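Stretchy cord keeps snapping on my bracelets, what are you all using?

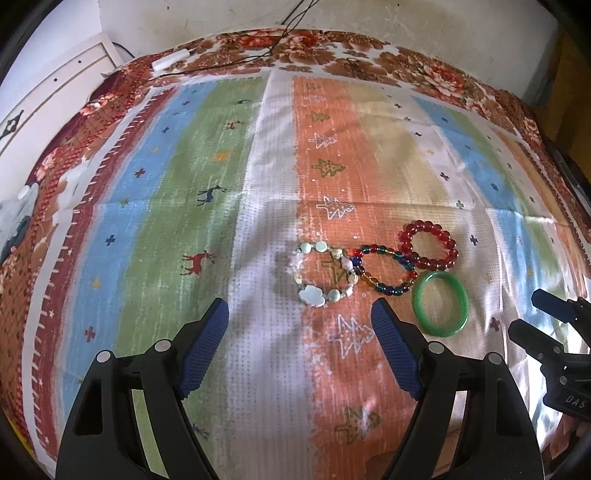
Delali Agbeko
I've been making bracelets for the Punwood market in November and my elastic keeps letting go right at the knot, argh! I'm on the Plekel clear cord, the 200 metre roll, and I do a surgeon's knot with a dab of glue. The pale one with the cloud charm is my favourite colour combo (mint and cream, so summery) and I'd hate for it to end up all over somebody's kitchen floor. Do I need thicker cord, or am I doing something silly?

Oosthuizen
Pre-stretch it! Give the cord a few good slow tugs before you string anything. I skipped that for years and my bracelets all went saggy, then snapped. Also check your bead holes for rough edges, some of the cheap ones will saw straight through. I run the cord doubled if there's a heavy charm on it.

beadymum233
what glue? superglue goes brittle, mine cracked every time. get the flexible jewellery stuff

Flandetti
Agree with doubling it. I'm not sold on clear cord though, I like the fibre kind, even if it's a pain to thread.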